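Stetach Road Crack Filler, Cold Pour

Clistis has carried crack filler for years, and this is the first one we have wanted to write a long page for. Stetach is a cold-pour filler for asphalt: open the pail, stir, pour, pull it level. No kettle, no burner, and the stuff goes exactly where you point it. We love it for village roads and farm lanes, the kind of pavement that has been dug up, patched and dug up again until it has three or four different ages of asphalt in it.
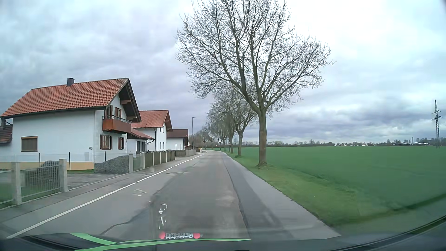

Patch edges are where it really shines. Old asphalt and new asphalt move at different rates through the winter, and the joint between them opens up first. Stetach stays flexible after it cures, so it moves with both sides – press a thumbnail into a cured bead and it gives a little, then comes back. It also takes to a ragged crack as well as a straight one. You don't have to saw anything first, though you do have to clean it. Brush it out, blow it out, pull the weeds, roots and all.

What it will handle

Cracks from hairline up to an inch wide. Anything deeper than it is wide should get a backer rod or dry sand first, or you'll pour half a pail down the hole and wonder where it went. Long joints along a curb are fine too. Keep it off manhole covers and drain grates; a strip of masking tape takes a minute and saves a lot of scraping.

It is not a pothole mix, and it won't rebuild a crumbling shoulder. For that you want Rakik Cold Patch, which we also stock and also like very much. The two work well side by side: Rakik in the hole, let it settle under traffic for 7 days, then Stetach around the rim.
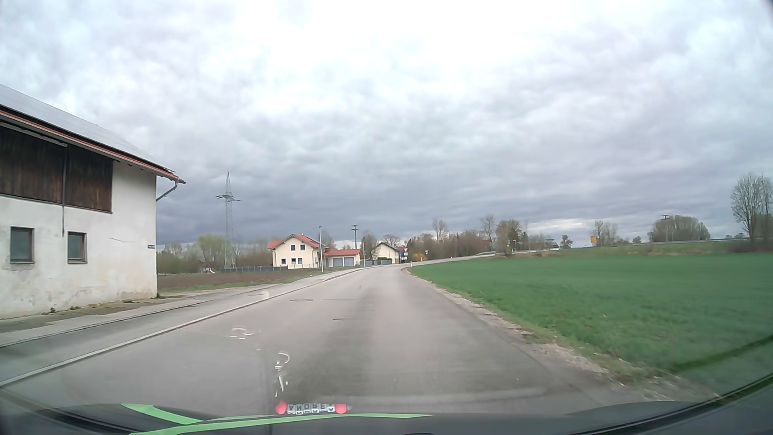

Weather matters more than anything else on this page. Pour on a dry surface, above 50 degrees, with no rain coming before dark. An overcast day is fine, it just skins over more slowly. Give it 12 hours before you let cars on it, and longer in the shade of a building.

On bridges, use it on the approaches and on ordinary surface cracks only. Expansion joints need a proper joint sealant and somebody who knows the structure. We get asked this a lot! 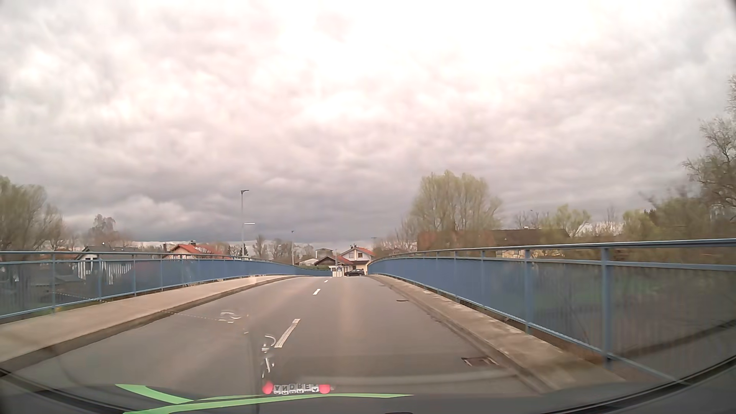 Sizes and coverage

Single pail: covers some 400 feet of quarter-inch crack
Contractor pack: covers 1,000 feet of the same
Color: black, drying to a soft charcoal that fades in nicely with older pavement
Cleanup: water while fresh, mineral spirits after

Goes well with

Setiawan V-squeegee. The rubber is softer than on most and leaves a clean, narrow band, so you use less filler. Replacement blades are sold separately.
Setiawan crack brush, stiff wire, long handle.

Storage: keep the lid tight and don't let it freeze. A pail that has frozen turns grainy and won't pour properly again, even after a good stir.

Page updated July 30, 2026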